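Writing the episode blurb: notes for the afternoon session

Speaker: Wiebke Wunderlich
Length: 40 minutes plus questions
Handout: one sheet, both sides. Give it out at the end or people read it while I talk.

Opening

Say hello, say who I am. I write episode synopses for television drama. Over nine years at Rokex I have written 1279 of them, most for series I would not have chosen to watch. Thank Laiba Arain for the invitation and for sorting out the room.

Ask for hands: who has stopped watching a series because the blurb gave away a death? Wait for the answers. Usually somebody wants to name the series. Let them, then move on.
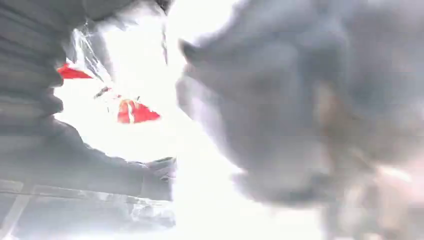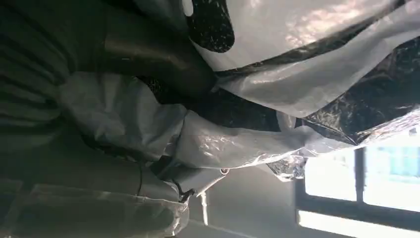 1. What a blurb has to do

A viewer reads the blurb at two moments. The first is when choosing whether to start a series. The second is when they have lost their place and want to know which episode they saw last. These are different jobs and one piece of text has to do both.

For the first job, the viewer needs to know what kind of story it is and who it is about. For the second, they need one thing from the episode that they will recognise. A place is good. So is an object, or the name of a guest character. "Secrets come to light" is useless for both jobs. Read out the four lines from the handout that all say this in different words. Pause after the third, people normally laugh there.

2. Worked case: Tututthorpe

Explain the series quickly for anyone who has not seen it. A disease laboratory in a small coastal town, a team of five, one outbreak per story, most stories over two episodes. 79 episodes in all. The blurbs were written by four different people before I came to it, and they did not agree on how to spell the lead character's surname.

Read the old blurb for series three, episode one:

"After the fire, nothing will ever be the same for the team as a new arrival brings hope, but can she be trusted?"

Go through the problems:

– Which fire? Someone joining at series three has no idea. Someone who is still on series two has just been told there is one.
– "Nothing will ever be the same" takes up space and tells us nothing.
– The new arrival has no name. She is in every episode after this one.
– The question at the end. I will come back to questions.

Read my version:

"Working from a borrowed school building, the team takes on a new virologist, Dr Hale. Her first case is a fishing crew who have all lost their sense of balance."

It is longer by a few words. It does not mention the fire. A viewer who has seen the fire knows why they are in a school, and a viewer who has not seen it will not be told here.

3. Spoilers, and where the line is

My rule is that anything in the first 10 minutes may be used, and anything after that may not. This works for most episodes. It does not work in these cases:

– The episode opens with the ending and then goes back. Use the earliest scene in story time.
– The first scene kills off a regular. Leave it out, even though it breaks my rule. Saqib Lodhi disagrees with me on this and has told me so at length. His view is that if the writers put it before the titles they wanted it known. Give his view fairly. He may be in the room.
– Part two of a two-parter. You cannot describe it without saying who survived part one. I name only the people who were never in danger, and I put the place first.

Cast lists also give things away. If an actor is listed for all the episodes in a series, nobody worries about the character hanging off the bridge in episode four. I have no answer to that one. The cast list is not written by us and we see it last.

4. Length

Most people here will be given a limit and it will change. Wovance, the system we put our text into, holds three lengths for each episode: short, medium and long. The short one is what people see on a phone.

Write the long one first. Then write the short one from nothing, without looking. Cutting the long one down gives you a sentence with all its joints showing. The medium one can be put together from the other two.

Show the three lengths for Tututthorpe series two, episode six. Point out that the short one mentions the ferry and the long one does not mention it until the second sentence. On the phone the ferry is what people remember.

5. Questions at the end of a blurb

Don't. "Will she find the cure in time?" The viewer knows she will, it is series two and there is a series three further down the same page.

The one exception I allow is a real question the characters ask each other in the episode, such as who sent the letter. Even then, it reads better as a statement.

6. Translated series

Nusrat Naqvi kindly lent me her notes for this part. She works on Safavi, a family drama about a carpet-dealing household, and writes the English blurbs from the subtitled version.

Main points from her notes:

– Decide on the spelling of each name before episode one and keep a list. Send the list to the person doing the subtitles. If theirs went out first, use theirs.
– Family words carry plot. If the original says which side of the family an uncle is on, and English does not, the blurb may need to say "her mother's brother" in full.
– Episode titles are often a line of dialogue. Find the line before translating the title. She once translated one that turned out to be half of a proverb, and had to change it after release.
– Running order can differ between countries. A series cut as long episodes in one place may be split in 2 somewhere else, and then half the blurbs describe the wrong half.

If short of time, skip the third point. It is on the handout.

7. Exercise (eight minutes)

Pairs. Play the opening of the Tututthorpe clip, up to the telephone call, then stop. Each pair writes a short blurb. No adjectives for the first try. Take three or four from the floor and read them out without saying whose they are.

Things to listen for: has anyone named the doctor, has anyone given the place, has anyone used "shocking".

If the clip will not play, Souad Farouk has the script pages. Read the scene aloud.

Questions

Likely ones: how to get this kind of work, whether I watch every episode (yes, at normal speed), and what to do when the episode arrives late. For the last one, write from the script and mark it for checking. Scenes get dropped in the edit, and I have twice described one that was gone.

Handouts by the door. Give the clip back to Souad before leaving.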